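Could you keep a sleep and daylight diary for us this winter?

Stimel is looking for people who live, work or simply spend a good deal of their day indoors to take part in a small study of winter light at home. If you've ever moved your chair across the room to follow the sun, or found yourself putting the lamp on at three in the afternoon and wondering where the day went, then you are very much the sort of person we'd like to hear from.

We are a small group with an interest in how people live in their houses -- how they heat them, light them, air them and settle down in them of an evening. Our last study, Limer, was about draughts, and a good many of the people who took part told us far more about their windows and curtains than we had thought to ask. Those letters and notes were such a pleasure to read that we decided to give daylight a winter of its own.

What we're asking you to do

The diary runs for 30 days, beginning in February. You'll be sent a printed booklet with a double page for each day. On the left-hand page you jot down when you got up, when you first opened the curtains or blinds, which room you spent most of the morning in and when you first put a light on. The right-hand page is yours to fill as you please. Some people like to write a paragraph, some will put down three words and a drawing of the cat, and we are happy with either.

We also ask you to note down when you went to bed and how you feel you slept. You don't need a watch or a telephone that measures these things, and if you do own one we would ask you to leave its figures out. We want to know how the night seemed to you.

Most days the booklet should take ten minutes or so, and a little longer on the days when you feel like writing. If you miss a day, please leave it blank and carry on with the next. Don't try to fill it in from memory at the end of the week, however tempting it is (and we do know, having tried the booklet out on ourselves).

Twice during the month, Jytte Lauritsen or Esben Hauksdóttir will ring you for a chat at a time that suits you. These calls last up to half an hour and are quite informal. We'll ask about the rooms you like and the ones you avoid, what colour your walls are and whether you chose it, and what you can see from the place where you drink your first cup of tea. 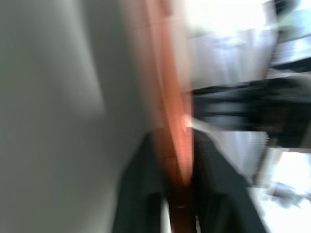 Pale grey and warm orange, side by side.

Colour comes into the study more than you might expect. Several of the people who helped us with the early version of the booklet had repainted a room in the hope of making it feel lighter, with very mixed feelings about the result. One lady went from cream to a cool grey and back again inside a year. If you have a story of that kind, do put it in the diary, even if it happened a long time ago and in another house.

Who can take part

You need to be 18 or over and able to write in English, though your spelling and grammar are of no interest to us at all. You should expect to be at home for most of the 30 days, and to spend at least four hours of daylight indoors on a usual day. Flats, farmhouses, boats, bedsits and shared houses are all welcome. We would especially like to hear from people who work nights, people with a new baby in the house, and people living on the ground floor or below it.

Up to 2 people from the same household may join, as long as each keeps a separate booklet and you don't compare notes until you've finished! We're hoping for around 1,000 diaries in all, so please don't hold back on the grounds that your home is too ordinary.

If you are being treated for a sleep problem you can still take part, but please bear in mind that this isn't a medical study and we can't offer advice.

What you get in return

Everyone who sends back a booklet will receive a shop voucher and, later in the year, a printed copy of our collection of extracts, which is being put together by Aurelio Sepúlveda. We never print names or addresses, and nothing of yours will be quoted unless you've ticked the box at the back. Postage is paid both ways. If you'd like your booklet returned to you after we've read it, just write that on the cover.

How to join

Write to Jytte Østergaard at Stimel with your name, postal address and a line or two about where you live. Please tell us too if you'd prefer the large-print booklet, or if you would rather speak your diary than write it, as we can arrange either. Booklets go out in the order that people reply, so it does help to write early. Any questions about how we store and use the diaries should go to Benedek Bárány, who will be glad to answer them in as much detail as you like.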